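Pudinach swap shelves head into a second season with longer hours

The free swap shelves at the Pudinach community hall are coming back in October, and this time they will stay open into the evening. Anyone in town can bring household things they no longer use and take home whatever catches their eye. No money changes hands, and you don't have to bring something to take something!

The first season went far better than anyone at the hall had dared to hope. It opened with one wall of shelving and a folding table by the coat rack, and within a few weeks the table had become five. By the end of the season, 986 items had found new homes, among them a complete set of soup bowls, a sewing machine in good working order, a sled, and so many jigsaw puzzles that they were given a shelf of their own (every one of those puzzles was gone by the last day).

Families from Gimerau started making the trip over the hill as well, often with full trunks. More than 200 households signed the guest book, and a good many of them wrote the same thing in the comments column: please open later. So the doors will now open at 10 a.m. and close at 8 p.m., which should be a big help to people who work in the valley and used to arrive just as the lights were going out.

The kitchen shelf was the runaway favorite and gets twice the space this fall. Children's books are moving to the small room next to the stage, where there is carpet and somewhere to sit down. Large furniture still can't be taken in, but there is a new notice board where you can pin up a card for a wardrobe or a bed – a lovely idea that came out of the guest book too.

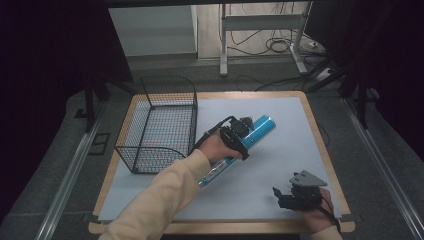 Small things are the one area where the hall is asking for a little extra help. Pens, clips, bottles, tubes and other odds and ends tended to roll around at the back of the shelves last time, and plenty of good stuff was never spotted. If you have an open wire-mesh basket to spare, like the black one on the board, please bring it along with your small items in it. People can see what's inside without digging, and the basket can be swapped too.

Drop-off starts one hour before the doors open, at the side entrance. Please wash dishes and put batteries in anything that needs them. Parking is free behind the hall, and bus 216 stops across the street.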